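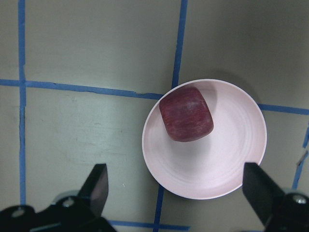 Wrist view from one arm, with the bowl sitting over the tape lines.

Hi all, and welcome to the May update on Pleltunero! It's been a good stretch – messy in places, but we finally have a result I'm happy to put in writing.

Quick refresher on what your money is paying for. We're teaching a two-arm setup to do kitchen table chores from recorded demonstrations, and the question in this phase is whether mixing wrist views with an overhead view makes the learned policy less picky about where the dishes start out. Our first policy was very picky. Move a bowl one grid square over and it would reach for the old spot, every time.

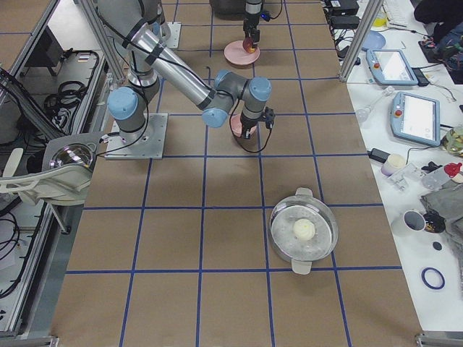
So we rebuilt the recording plan. We now have 1,000 demonstrations on the Dadcombe table, and for each one the starting squares are drawn at random by a little script before the operator begins. It slows everybody down and people grumble (me included), but the old habit of putting things back in the same comfy spot is gone from the data.

The training side changed less than I expected. We kept the Trular code from last time and gave the wrist views their own encoder, so the overhead view can't drown them out. That took two tries. The first version learned almost nothing from the wrists, and I lost a good week finding out that the time stamps were drifting between cameras.

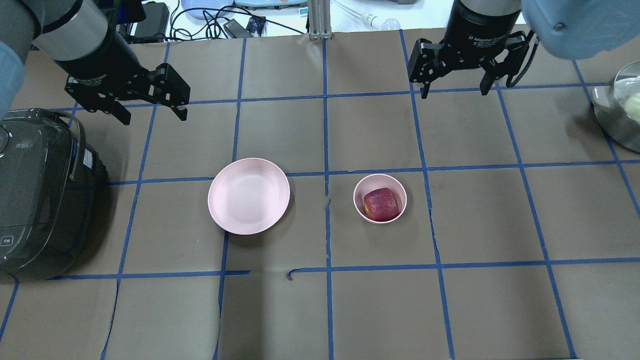 With that fixed, the policy finished the pick-and-place task in 75 percent of our test runs on squares it hadn't trained on. I'd call that solid for this stage. Most of the misses were grasps that closed a bit early, and a few were the two arms waiting on each other, which is funny to watch the first time and then gets old fast.

Spending is on plan. The one extra was a set of replacement fingertips from Brandes, paid out of the parts line.

One thing I'd like your okay on: I want to push the longer steaming task back a little and spend that time on the early-closing problem. The longer task has more grasps in it, so every bad one will cost us more there.
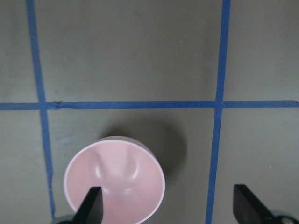 Next steps

Rerun the tests with the wrist views switched off, so we can say how much they really help.
Record more demonstrations that start with a slightly bad approach and recover.
Write up the time stamp fix for the shared notes.
Send you the full results table along with the next report.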